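The Ralleck Pocket Scale After a Winter of Bread

I had been baking by cup for so long that I could no longer tell a good loaf from a lucky one. Some weeks the dough came together like a dream, other weeks it slumped across the counter and baked into something you could have used to prop a door. Then in February I finally bought a proper digital scale, the Ralleck, and I've been annoyingly cheerful about it ever since.

This is a review of that scale, but I should warn you that it's also a bit of a love letter to weighing things.

What you get is a slim rectangle with a glass top, four rubber feet and a display at the front edge. It takes ordinary batteries that you can buy at any grocery store (thank you, Ralleck!) and the compartment opens with a thumbnail, no tiny screwdriver. There are only two buttons. One turns it on and resets it to zero, the other switches between grams and ounces. I left mine in grams on the first day and haven't touched the second button since.

The thing I love most is the speed. My mother's old scale would think for a while and then creep up to a number as if it were doing me a favor. With this one I pour flour and the display runs along with me, so I can slow down at the end and stop right where I want. My everyday dough comes out to 784 grams all in, and I can hit that without spooning anything back into the bag. It's such a small pleasure and I get it every single time.

Zeroing is just as good. Put the bowl on, press, pour the flour, press, pour the water, press, add the salt. One bowl, one spoon, and no measuring cups to wash afterward. I used to have a whole nest of cups and I gave them to my nephew for his sandbox.

Storage was a worry, because my kitchen has very little of it and I'm bad about leaving things out. The scale is thin enough to stand on its side next to the baking sheets, and I've also kept it flat on a shelf with a cutting board resting on top. I took it off that shelf again after reading the booklet, which says not to store anything on the glass. Fair enough. It lives upright now and takes up no more room than a magazine.
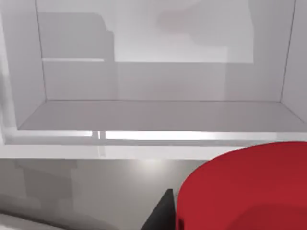 Sneha Sachdeva wrote in to say that hers drifts if it's stored on its side, and that after a month of it she was getting a different reading for the same bag of sugar. She keeps hers flat now, with nothing on it, and the trouble hasn't come back. I haven't seen any drift, but I went and checked mine against an unopened pound of butter anyway, and it was fine. If yours starts to wander, try her fix before you send it back.

Now for the parts that bug me, and there are a couple.

The auto shutoff is too eager. Two minutes and the display goes dark, taking your zero with it. If you're the kind of cook who weighs the flour and then goes hunting for the yeast, you'll get caught. I did, a lot, in the first week. My answer is to get everything out before I switch it on, and that has made me a tidier baker, but I'd still like a longer timer. The Testton scale I borrowed from my neighbor stays awake much longer, and it was the one thing I missed when I gave it back.

The other gripe is the display and big bowls. My widest mixing bowl hangs out over the numbers and I end up crouching with my cheek on the counter to read them. You can get around this by setting the bowl on an upturned cereal bowl first and zeroing the pair of them. It looks silly and works beautifully. Some pricier scales have a display that pulls out from the body, and if you only own huge bowls, that might be worth the extra money to you.

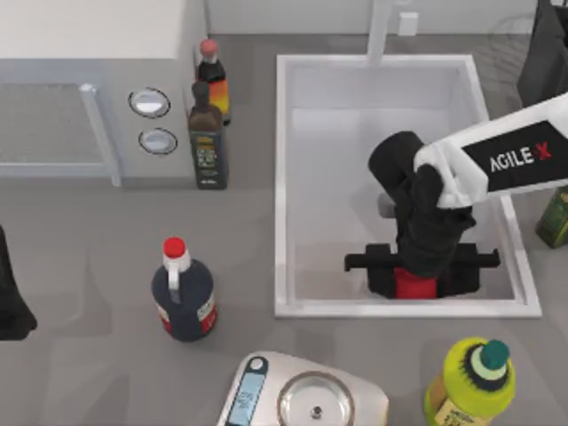
Small amounts are where I expected to be let down, and I was half right. Yeast and salt are fine once you're past a few grams. Below that the numbers hop around, and I wouldn't trust them for a pinch of saffron. Liquids, though, are a joy. I weigh oil and vinegar straight into the salad jar now, and a tall bottle with a narrow neck, like the dark green one beside the microwave, is much easier to pour from when you can watch the grams tick up and quit in time. I make a dressing this way with mustard and a little honey, and it comes out the same every time. Honey alone is reason enough to own a scale – no more scraping it out of a tablespoon with your finger (although I do miss the finger part).

It also got me using recipes I'd been skipping. I have a baking book from Awasthi, a small press that prints everything in metric, and it had been sitting on my shelf for years looking pretty. I've now made the cardamom buns, the rye crackers and a seeded loaf that my whole family fights over. The crackers call for 67 grams of butter. I can't imagine what I'd have done with that in my cup days. Guessed, I suppose, and then blamed the oven.

Cleaning is a quick wipe. Don't run it under the tap, since the seam around the glass isn't sealed, and do go around the buttons with a barely damp cloth because flour collects there. I spilled beet juice on mine and it came right off the glass. The pale plastic around the edge kept a faint pink shadow for a week or so and then that went too.

Should you buy it? If you bake bread or cookies more than once in a while, yes, I really think you'll be delighted. It's quick, it's simple, and it has made my loaves better than any new pan or fancy flour ever did. If you mostly make soup, you can happily carry on without one. And if you do espresso and need tenths of a gram, look for a scale made for coffee, as this one only reads whole grams.

I did try the matching Ralleck thermometer too and liked it a lot less. The probe is slow, and the cord is so short that the reader has to sit right up against the oven door. That one I returned.

Next up I'm testing the Sotura dough tub, which has a lid that clips down on both sides and markings up the wall to show how far the dough has risen. I've had one batch of pizza dough in it so far and I'm already eyeing the bigger size.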